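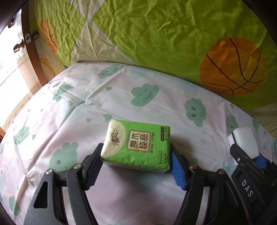 Ludmila Kolář
Product Manager, Bedding and Linen, Limerar

Fadon Fitted Sheet - Combed Cotton Percale

The Fadon fitted sheet is a plain-weave cotton sheet for domestic and short-stay use. It is woven from single-ply combed yarn at 400 threads per 10 cm square count (warp and weft combined, metric method). Buyers comparing this with imperial thread counts should ask for the conversion sheet, as the two figures are not interchangeable.

Fabric
Fibre: 100% cotton, combed, ring-spun
Weave: percale, one over, one under
Finish: singed, mercerised, pre-shrunk
Print: reactive dye, one face only
Colours: white ground with printed motif, or plain white

Construction
Corners are closed with a five-thread safety stitch and bar-tacked at the hem. Elastic runs the full perimeter on all sizes. The elastic is enclosed in the hem channel and can be replaced through an opening at the foot end, left unstitched for this purpose. A woven label on the inside of the foot hem gives the size and marks the short side.

Wall depth is 400 mm on Queen and King and suits mattresses with a topper fitted. Single and King Single have a shallower wall. Measure the mattress at the centre of the long side with any protector in place. Piped edges add to the measurement and should be included.

Laundering
Wash before first use. Machine wash warm with like colours, at a maximum spin of 900 rpm. Higher spin speeds set hard creases in percale and shorten the life of the elastic. Do not use chlorine bleach on printed sheets. Line dry in shade with the printed face inward, or tumble dry on low and remove while slightly damp. Iron on the cotton setting from the reverse side. Do not iron over the elastic.

Residual shrinkage is up to 2% in length after the first wash. The cut size allows for this.

Fabric softener is not recommended. It coats the yarn and reduces absorbency - most complaints of a greasy handle come back to it.

Matching items
Flat sheets and pillowcases are cut from the same cloth. The Virkow quilt cover is a sateen weave and will show a different white beside the percale. Order a swatch of each if the colour match is critical. The Hrnčiar mattress protector fits under all Fadon sizes.

Ordering
Trade cartons hold 50 sheets of one size and one colour. Mixed cartons are not available. Orders received before noon on Wednesday leave the warehouse the same week. Swatch and trade account enquiries go to Marcela Beneš in customer service.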